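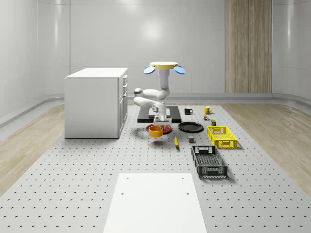
From the Shared Methods Desk, Tusel Robotics Cooperative

The House Rules of a Simulated Kitchen

Anyone who has tried to write down the rules of their own kitchen knows how quickly the list gets away from them. Our simulation group at Tusel has spent a good part of the year doing just that for a rendered room with a perforated table, and the draft, which everybody here calls the Olon rules, has reached its 6th revision (the first fit on an index card!).

The tasks sound simple enough. Pick up a bowl. Move a cup. Leave the plates and mugs where they are unless you were asked to touch them. The trouble starts when two teams compare scores and find they meant different things by "pick up." Our colleagues at Maihi counted a bowl as lifted the moment it left the surface, while we wanted it held clear for 3 seconds, and for months we sent each other cheerful spreadsheets that couldn't be compared at all.

So the first rule is about words. Every task gets a written start, a written finish and a plain statement of what spoils it. If the arm knocks a mug on its way to a bowl, the run is marked as disturbed, even when the bowl ends up exactly where it should. People grumbled over that one, and I was among the grumblers, but I've come around.

The second rule covers layout. Crates, plates and small items may be moved between batches, and the starting positions have to be saved with the results. We also ask for 100 runs per task before anybody quotes a success rate, and every one of them stays in the record, embarrassing ones included. The February batch came to 3,078 runs, and reading through the failures took us longer than I'd like to admit — though I wouldn't have skipped it.
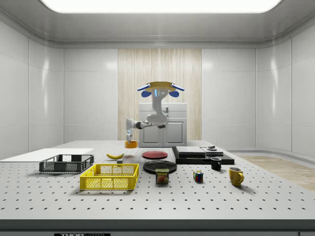
What Carries Over to a Real Bench

A simulated cup costs nothing to drop, and that can make a person careless. The Ostavska workshop, where our rules get tried on hardware, sent back a long and very kind letter asking us to write speed and grip limits into every simulated task from the start. We've done it, and the next revision will carry those limits on its first page, along with the name of whoever last changed them.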